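Why Do Soccer Teams Swap Players? Transfers Explained for Kids

Have you ever turned on a game and seen your favorite striker wearing the WRONG shirt? It happened to me when I was eight. I nearly choked on my cereal! I've been a soccer nut ever since, so grab a snack and pull up a chair at the kitchen table, and I'll tell you how it works. 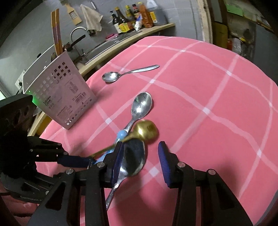
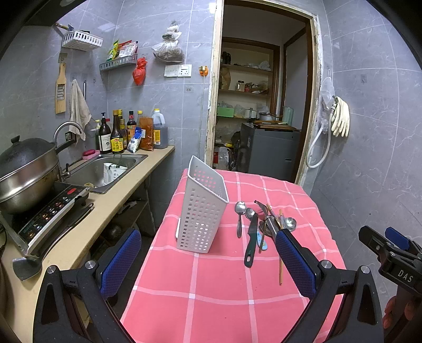
So, a soccer player has a contract with a club. A contract is a written promise. The player promises to play for the club until a certain date, and the club promises to pay the player. Both sides sign it, and then they're stuck with each other until the date comes around (unless they all agree to change it).

Now let's make up two teams. I'll call them Jidwood Rovers and Tenel Town. Jidwood have a brilliant goal scorer, number 19, and Tenel haven't scored in weeks. Tenel would love to have her! But she's promised to Jidwood for two more years, so Tenel can't just drive up in a bus and take her home.

What they can do is offer Jidwood money to end the promise early. This money is called a transfer fee. Say Tenel offer 8 million dollars. Jidwood say no way, we want 20 million. Then everybody gets on the phone, and it goes back and forth, a bit like you and your cousin trading stickers, except with lawyers.

Does the player get the transfer fee? Nope! Lots of kids (and plenty of grown-ups) think so, but it goes to the old club. The player gets paid by the new club, in wages, after signing a new contract.

And she has to say yes too. The two clubs can shake hands all day long, but if number 19 likes living in Jidwood and doesn't want to move, she stays. She also has to pass a medical, where doctors check her knees, her heart and all the rest of her before the deal is done.

What if her contract runs out? Then she's a free agent. She can sign for any club that wants her, and Jidwood get nothing. Clubs hate that, so they often try to sell a player while there's still some time left on the contract.

There's also a thing called a loan, and it's my favorite part. A big club might have a young goalkeeper who never gets a game. They lend him to a smaller club for a season, he gets lots of practice, and then he goes back. It's like a library book, only with gloves on!

One more word for you: window. Clubs can't usually buy players whenever they feel like it. There are set times of year when it's allowed, and each one is called a transfer window. In many European countries there's one in summer and another that opens after December is over. On the last day it all goes bananas, with people signing papers right up to the final minute. I always stay up too late for it.

Posted 14/09/2019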